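Setting the gripper opening before a tabletop run

I love this part of the setup, and it takes 17 minutes once you've done it a few times! Get the opening right and the arm will forgive a lot of sloppy placement later.

Start with the arm powered and the speed turned down low. Open both fingers all the way, then jog down until the tips sit on either side of the handle you want to pick up. 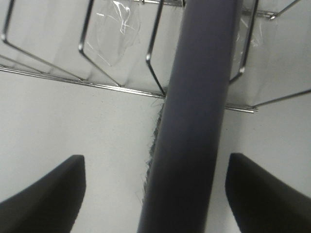 Stop there and check the gap on each side in the wrist view. If one side is tighter, shift the arm sideways — don't twist the wrist to fix it. Close in small steps and save the width where both fingers touch.

Flat tools need a lower approach. Lay the tool with its handle toward the gripper and line up the opening with the end of it. 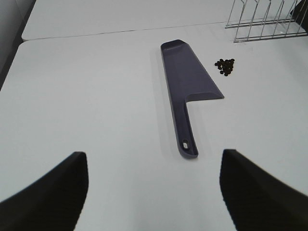

Come down 4 mm at a time and watch the tips, not the tool. Chae-won So likes to repeat the grasp 3 times before saving, and I've picked up the habit too. Wipe the fingers with a dry cloth before you start the run.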